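Return to Training: Frequently Asked Questions

Dovside Swimming and Athletics Federation
Last updated: June 8, 2020

The questions below have been put to the Federation by clubs, athletes and parents over recent weeks. The answers apply to all affiliated clubs and to any individual holding a current Federation licence. Where a local authority or facility operator has set stricter rules, those rules take precedence.

Who may return to training in the first stage?

The first stage is open to athletes on the senior performance list and to those on the junior list who will be 16 or over on the first day of September. Other licence holders should continue to train at home until their club has been told in writing that the second stage has begun. The Federation has 2,689 licence holders at present and cannot accommodate all of them at once.

Does my club need approval before it reopens?

Yes. Each club must send a completed reopening form to the Federation office and name one person who will be responsible for hygiene and attendance. A club may not hold sessions until it has received a letter of approval. The office aims to reply within nine working days. Forms with missing signatures will be returned and will go to the back of the queue.

How many athletes may attend a session?

Outdoor track sessions are limited to nine athletes and one coach. Pool sessions are limited to three athletes per lane, all swimming at a similar pace. Relay practice, baton work and any drill involving contact are not permitted at this stage.

How long may a session last?

The limits are as follows:
Track and field: 90 minutes, including warm-up
Pool: 60 minutes in the water
Strength room: 30 minutes, by booking only

Athletes should arrive changed and ready to train, and should leave the site promptly afterwards. Changing rooms at the Gittins Track will remain closed. At the Vurnow Pool, a small number of individual cubicles will be open for use after swimming.

May athletes share equipment?

No. Throwing implements, starting blocks, kickboards and pull buoys must be assigned to one athlete for the whole session and cleaned before they are put back. Athletes who own their own equipment are asked to bring it. Clubs must supply suitable cleaning products at their own cost, although a small grant is available to clubs with fewer than 30 members. 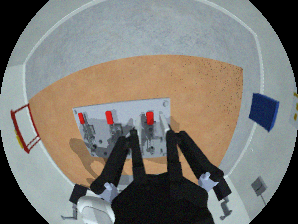 Simulated workspace with a light grey metal plate on the work surface.

How do I book a session?

All bookings are made through Nindano, the Federation's online booking service. Athletes under 18 must be booked in by a parent or guardian. Bookings open three days ahead and close at noon on the day before the session. Coaches cannot add names to a list at the trackside or poolside, and anyone who arrives without a booking will be asked to leave.

What happens if I need to cancel?

Please cancel through Nindano as early as possible so that the place can be offered to another athlete. There is no charge for cancelling. An athlete who misses three booked sessions without notice will have booking rights suspended for two weeks.

What should I do if I feel unwell?

Do not attend. Athletes and coaches with a cough, a high temperature or any loss of taste or smell must stay at home, follow public health advice and inform their club. The club must then notify the Federation on the same day. A person who has been unwell may return only after the club has received confirmation that the required period of isolation has ended.

May parents watch?

Spectators are not admitted during the first stage. One parent or guardian may accompany an athlete who needs assistance because of a disability, provided this is noted on the booking.

Will competitions take place this season?

No Federation competition will be held before September. The Track and Field Section, chaired by Hoi-yan Yau, is considering a short programme of time trials for the autumn. Entry standards for next year's championships will be published once that programme has been settled. Times recorded in training will not be accepted for qualification.

Will membership fees be refunded?

Federation licences have been extended by three months at no extra charge. No application is needed. Club subscriptions are a matter for each club, and queries about them should be sent to the club secretary.

Are coaches required to complete further training?

Yes. Every coach must complete the online hygiene module before leading a session. Coaches whose first aid certificates expired during the closure may continue to work until the end of September, provided a renewal course has been booked.

Whom should I contact with a question not covered here?

Questions about reopening forms should be addressed to Chi-keung Kan, Facilities Officer, at the Federation office. Questions about an individual athlete's training should go first to the club coach. The office is open for telephone enquiries on weekday mornings and is closed to visitors until further notice.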